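Zweifingergreifer für Stoffmäppchen: Finger mit Pads oder ohne?
Forum > Handhabung und Greiftechnik > Greifer
Gelöst · 3 Antworten

Stoffbeutel von Korb zu Korb umsetzen — welcher Greifer, welche Kamera?

gepostet von nahtzugabe

Hallo zusammen,

wir vergleichen gerade zwei Zweifingergreifer an einem zweiarmigen Aufbau. Die Aufgabe ist einfach: ein weiches Stoffmäppchen aus dem hinteren Korb nehmen und in den vorderen legen. Beide Körbe sind aus weißem Kunststoff mit Lochwand und stehen hintereinander auf dem Tisch. Gefahren wird nur mit dem rechten Arm, der linke bleibt in seiner Parkposition.

Zur Auswahl stehen der Durnik mit glatten Fingern und der Steltel mit weichen Auflagen. Pro Greifer habe ich 46 Versuche gemacht, gleiche Geschwindigkeit, gleiche Anfahrhöhe. Der Durnik hat 30 davon sauber geschafft, der Steltel 38. Die Fehler sehen aber verschieden aus. Beim Durnik rutscht der Stoff beim Anheben seitlich heraus. Beim Steltel bleibt eine Fingerspitze in der Lochwand vom Korb hängen, und der Arm geht auf Störung.

Am besten klappt es, wenn der Greifer den Stoff in der Mitte fasst, also beim Schriftzug. Fasst er oben am Reißverschluss, ist die Kante zu hart und das Mäppchen kippt weg. Wir haben den Punkt deshalb von Hand vorgegeben und mit dem gezeigten Ziel verglichen:
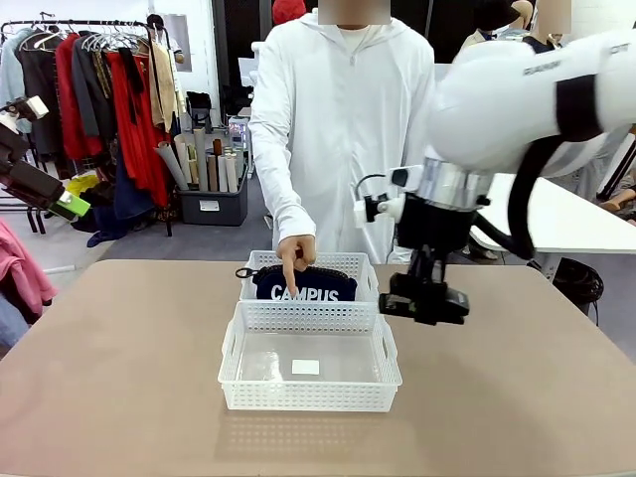

Die Abweichung zwischen gezeigtem Punkt und angefahrenem Punkt liegt bei rund 8 mm, meistens in Richtung Tischkante. Bei einem so weichen Teil wäre mir das egal, aber am Korbrand reicht es für eine Kollision.

Die Steuerung ist eine Kulley, Firmware vom Februar. Als Handgelenkkamera habe ich die Ibarra genommen, weil sie schon da war. Die sieht von oben ordentlich in den Korb, solange der Greifer noch hoch genug steht. Auf den letzten Zentimetern verdecken die Finger alles, und ich fahre praktisch blind.

Was mich interessiert:

Würdet ihr bei weichen Teilen immer die Auflagen nehmen, auch wenn die Finger dadurch dicker werden?

Lohnt sich eine zweite, feste Kamera am Tisch oder ist das bei zwei Körben übertrieben?

Hat jemand an der Kulley die Greifkraft während der Fahrt verändert? Im Handbuch finde ich dazu nur einen halben Satz.

Nachtrag: Zum Umsetzpunkt wurde gefragt. Der vordere Korb ist beim Start leer bis auf ein kleines weißes Schild am Boden, der Boden ist durchsichtig. Die Ibarra hat das Schild ein paarmal als Teil erkannt. Das habe ich im Moment mit einer Mindestfläche abgefangen.

Karlijn Van Wijk
Akzeptierte Lösung

Ich hatte denselben Vergleich mit ähnlichen Teilen, allerdings mit Brillenetuis und Stoffbeuteln gemischt. Bei mir haben die Auflagen gewonnen, sobald ich die Anfahrt geändert hatte. Deine Zahlen passen dazu: Der Steltel verliert die Versuche ja am Korb und nicht am Stoff. Das ist ein Bahnproblem und lässt sich beheben. Herausrutschen mit glatten Fingern bekommst du nur mit mehr Kraft in den Griff, und dann zieht sich der Stoff in Falten und liegt hinterher schief.

So würde ich vorgehen:

Greifer drehen. Wenn die Finger parallel zur langen Korbwand öffnen, kommen sie den Löchern nicht so nahe. Stehen sie quer dazu, fährt beim Öffnen immer einer Richtung Wand.

Öffnungsweite begrenzen. Die meisten lassen den Greifer ganz auf. Für ein flaches Mäppchen reicht deutlich weniger, bei mir waren es 26 mm.

Erst senkrecht hoch, dann seitlich. Klingt banal, aber die Kulley verschleift die Ecke, wenn man den Zwischenpunkt nicht als Halt definiert. Dann streift man beim Herausfahren den Rand.

Abweichung prüfen, bevor du weiter zählst. Wenn die 8 mm immer in dieselbe Richtung gehen, ist es die Kalibrierung zwischen Kamera und Handgelenk. Ich halte dafür ein kleines helles Teil von Hand direkt über den Greifer und lese ab, wo die Steuerung den Greifpunkt vermutet. Das mache ich an drei Stellen über dem Tisch, einmal davon weit rechts, wo der Arm ungünstig steht. 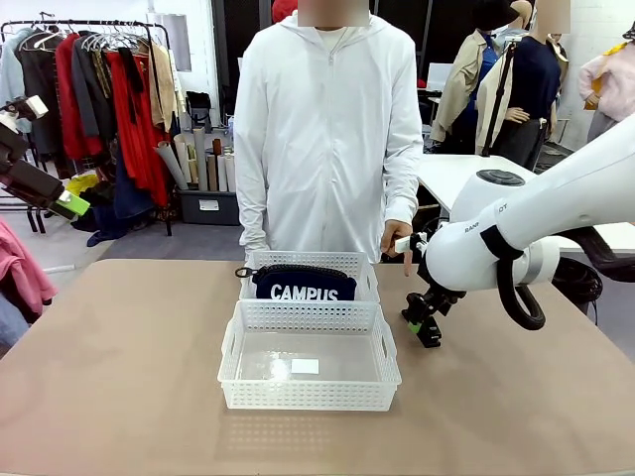 Kamera: Eine zweite, feste würde ich nehmen. Sie muss nicht gut sein. Es genügt, wenn sie schräg von der Seite auf beide Körbe schaut und du siehst, ob die Finger unter der Korbkante sind. Die Ibarra am Handgelenk bleibt für die Grobposition. Die Mindestfläche für das Schild ist in Ordnung. Falls du es abnehmen kannst, nimm es ab — der durchsichtige Boden spiegelt schon genug.

Greifkraft: Geht während der Fahrt, aber nur über den zweiten Parametersatz. Den musst du vor dem Programmstart laden und dann per Ausgang umschalten. Im laufenden Satz ignoriert die Steuerung den neuen Wert ohne Meldung. Das hat mich einen ganzen Samstag gekostet.

spindel_west

Ich würde gar keinen Zweifinger nehmen. Sauger drauf und fertig. Wir heben damit Kartons den ganzen Tag, null Probleme.

Kommentar von nahtzugabe: Das Mäppchen ist aus Stoff, der zieht Luft. Einen Flächensauger hatten wir leihweise dran, der hat es beim Schwenken verloren.

Kommentar von spindel_west: Ok, bei Stoff weiß ich es nicht. Dann vielleicht Nadelgreifer.

Kommentar von Karlijn Van Wijk: Nadelgreifer hinterlassen bei dicht gewebtem Stoff gern Spuren, vor allem auf bedruckten Flächen. Würde ich an einem Ausschussteil probieren.

fraesgut

Zur Kamerafrage noch etwas. Wenn ihr eine feste Kamera aufstellt, achtet auf den Hintergrund. Bei uns lief die Erkennung vormittags gut und nachmittags schlecht, weil hinter dem Tisch Leute durchs Bild gingen und sich das Licht änderte. Wir haben den Auswertebereich auf die Tischplatte begrenzt, seitdem ist Ruhe. Weiße Körbe auf glänzender Platte sind auch nicht ideal, da hilft eine matte Unterlage. Zum Durnik kann ich nichts sagen, den Steltel haben wir seit dem Frühjahr. Die Auflagen werden mit der Zeit glatt und müssen getauscht werden, also gleich einen Satz mitbestellen.

Kommentar von nahtzugabe: Danke euch. Greifer gedreht und Öffnungsweite begrenzt, damit hängt der Steltel nicht mehr in der Lochwand. Neu kalibriert habe ich auch, die Abweichung ist jetzt kleiner, aber rechts außen immer noch da. Mit der zweiten Kamera fange ich nächste Woche an. Den Parametersatz an der Kulley habe ich gefunden, er steht im Menü unter Werkzeug und nicht unter Greifer.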